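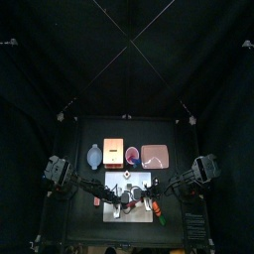 A light blue bowl, left, at the end of the row.

The Inheritance of the Soup

When Aunt Flulleck died she left the house to the church, the car to a cousin in Duluth, and her soup recipe to both Bhavana Iyengar and Veikko Savolainen, "to share like adults." The lawyer read this line twice. He had met them.

Bhavana had lived next door to the old woman for 17 years and had eaten the soup most Mondays. Veikko was a nephew by a marriage that had since been called off, and he had eaten it at funerals. Each of them felt this made the better claim.

The recipe came in an envelope. It was written on the back of a bill from Sastry Plumbing, and it said:

Onions. The usual amount. Cook until they look sorry. Add the rest. Not the way Citoletti does it.

"Who is Citoletti?" Bhavana asked.

"I thought you knew," said Veikko.

The lawyer said he billed by the half hour.

They agreed to meet in Bhavana's kitchen, because hers had a window and his had a motorcycle in it. Veikko brought 30 onions in a pillowcase. Bhavana said the usual amount was four. Veikko said that at a funeral it was never four. They cooked eleven, which made both of them unhappy, and stood over the pot waiting for the onions to look sorry.

"They look annoyed," Bhavana said after a while.

"That's how they start."

The trouble was with "the rest." Bhavana remembered barley. Veikko remembered potatoes, and a gray fish that he would not describe any further. She said there had never been a fish. He said there had been a fish at Uncle Unier's funeral and that several people had spoken to it. By evening they had made two soups in two pots, and each had tasted the other's and put the spoon down with great care.

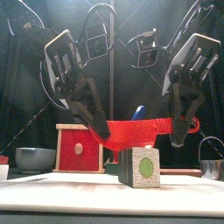
On the second Monday they tried again, this time with rules. No fish before seven o'clock. No remarks about anyone's barley. Veikko was allowed to hum but not to whistle. Bhavana kept notes in a school notebook, and her entry for that night reads, in full, "Worse."

It was Veikko who thought of looking up Citoletti in the phone book. There was only one, and he ran a shoe repair shop across from the bus station. He was a small man of great age who did not get up when they came in.

"Flulleck," he said. "She told people it was hers?"

They said she had.

"I made that soup for her in August, the year the bridge was closed. She asked how. I told her. She said she would do it differently." He turned a boot over and looked into it. "She left out the salt."

Bhavana and Veikko thought about this. They thought about 17 years of Mondays, and about all those funerals, where people had wept into their bowls and so perhaps never noticed.

"What else is in it?" Bhavana asked.

"Onions," said Citoletti. "The usual amount."

"And the rest?"

"Whatever she has in the house. It's soup." He told them new heels would be 53 dollars, though neither of them had asked, and Veikko, who could not stand a silence, ordered a pair.

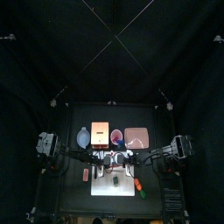
The Third Monday

They left out the salt. They put in barley and potatoes both, and a piece of fish so small that Bhavana could pretend it had fallen in. It simmered until almost nine, and the windows fogged, and when they sat down to it neither one spoke for several minutes.

It was terrible. It was exactly right.

"She must have made this 100 times for me," Bhavana said, "and I asked for seconds every time."

"Why?"

"She was watching."

Veikko looked at the empty chair at the end of the table, then held out his bowl.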